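Bokadley Neighbors Forum > Health and Services > New infusion center on the Risen site

porchlight_52
Posted 2024-05-30
Well, the fences are up at the old Risen furniture lot! I walked past with the dog and the sign says Angelovski is the builder and Sonow will run the place once it opens. It's going to be an outpatient cancer center with 16 infusion chairs and a small pharmacy. I can't tell you how glad I am. When my sister was in treatment we drove 35 miles each way, and on the bad days she'd have a pillow against the window and I'd be trying to miss every pothole in the county. To think somebody could do that trip in five minutes now.

mapleandmain
I'm happy for the families, truly I am, but I went to the open house in March and came away with more questions than I brought. There is one driveway, and it comes out right across from the school pickup lane. I asked about it twice and got a very nice smile both times. I also don't love losing the county clinic's chairs, if that's where this is heading.

porchlight_52
Oh, I don't think the county is closing anything, is it? I heard they were keeping theirs for people who live up on the north side. You're right about that driveway, though (I've sat in that pickup line myself, with a melting ice cream cake on my lap).

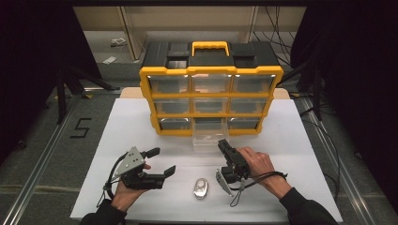
gardengate7
Will there be radiation at the new building, or do people still have to go to the city for that?

retired_rn_bokadley
Radiation stays in the city for now. The handout from the open house listed infusion, blood draws and follow-up visits, with a second phase "under review," and in my years on the ward I saw plenty of second phases stay under review, so I wouldn't plan around it. Having labs and infusion in one building is still a big help. People get so worn out going from one waiting room to another.

mapleandmain
See, that's my point. They're clearing a lot that size and half the patients will still be on the highway.

retired_rn_bokadley
Some will, yes. I'd disagree with half, dear, plenty of folks never need radiation at all. But do write to the planning office about the driveway, they're taking comments and I'm sending one too. The petition at the library already has more than 3,000 names on it, mostly asking for a bus stop by the front door.

gardengate7
Thank you both, I'll stop in and sign after I return my books.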